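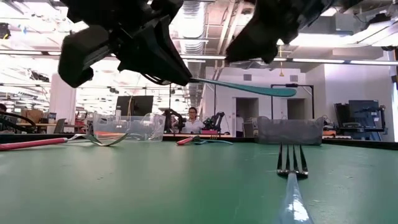 Nandini Pai

Reviews, Grippers and Hands
Reading time: 5 minutes

I have been putting off writing about the Toltska parallel gripper, mostly as I kept wanting one more week with it, and then one more after that. It arrived in March in a box far too big for it, with a mounting plate, a short cable, a longer cable that I have still not found a use for, and a printed guide that somebody had clearly taken trouble over. I've had it up against the Loseo two-finger gripper, which has been my everyday choice for a good long while, and I think I can finally say something fair about the pair of them.

Regular readers will know that I judge nearly everything by cutlery. I do like a nice set of test blocks, and they have their place, but a block forgives you so much! A fork doesn't. It lies flat and low, it has a skinny end and a heavy end, and if the fingertips come in a hair too high they skate over the handle and you have to start again. So out came the plastic-handled forks, the teal spatula and the clear bin, as they always do, and I settled in with a pot of tea for the long haul.

The spatula first, as it's the one I worry about. It's a long thing with a thin handle, and all the trouble is in the leverage. Grip it well away from the middle and the blade wants to swing down as soon as it leaves the table. With the Loseo I have learned to live with a bit of droop, and I'd more or less decided that was simply what spatulas did. The Toltska holds it a good deal more steadily. I put that down to the fingers, which are broad and angular with a long flat inner face, so there is more of the handle in contact at any moment. I ran 154 lifts with each gripper over the fortnight, all on the same green table, and the Toltska dropped the spatula on nine of them. The Loseo dropped it on 20. Neither of those is a disgrace, but I know which I'd sooner stand and watch.

Forks were much closer. Both grippers manage a fork nicely if you come in square to the handle, and both get into a muddle if you come in at a slant. The see-through blue handle caused more bother than the solid pink and teal ones, though I can't lay that at the door of either gripper. My depth camera has never been fond of anything shiny or transparent, and it had me nudging the height by hand far more often than I'd like to admit. If you're planning to work with clear plastic, put some of your money aside for a better camera before you spend it all on fingers.

Where I did fall out with the Toltska a little was over its size. The housing is chunky, and when you've two arms sharing one table you notice it. Reaching into a bin with one while the other waits nearby takes some thought, and I had to rewrite my approach path twice before I stopped wincing. The Loseo is slimmer round the wrist and tucks itself into corners very sweetly. If your work is mostly picking out of deep, narrow containers, that may well settle the matter for you, and I wouldn't argue.

I ran both from the Mondal controller, with firmware that was up to date at the time. The Toltska was recognised straight away, which I was not expecting and which pleased me no end. Force settings are sensible, the menus are in plain language, and the stop button does its job without any fuss. The one real grumble is the fingertip pads. They're held on with two tiny screws apiece, and after 600 or so cycles mine had begun to polish up and lose their bite. Spares are easy to get, but those screws are a misery – buy a magnetic driver and work over a tray.

Then there's the price. Prondgate had it at 1999 pounds when I ordered, with the mounting plate included, and that is a fair bit more than I paid for the Loseo. For a small workshop doing general tabletop picking I think it earns the difference, chiefly on long and awkward things. If you already own the Loseo and you're happy, a set of fresh pads and an afternoon spent on your approach angles will take you a surprisingly long way.

I'm keeping the Toltska on the left arm and leaving the Loseo on the right for the time being. Ladles are next, and I've been promised a whisk.

Filed under: Grippers and Hands, Bench Tests, Kitchen Objects

Contact | Copyright Nandini Pai, all rights reserved | Back to top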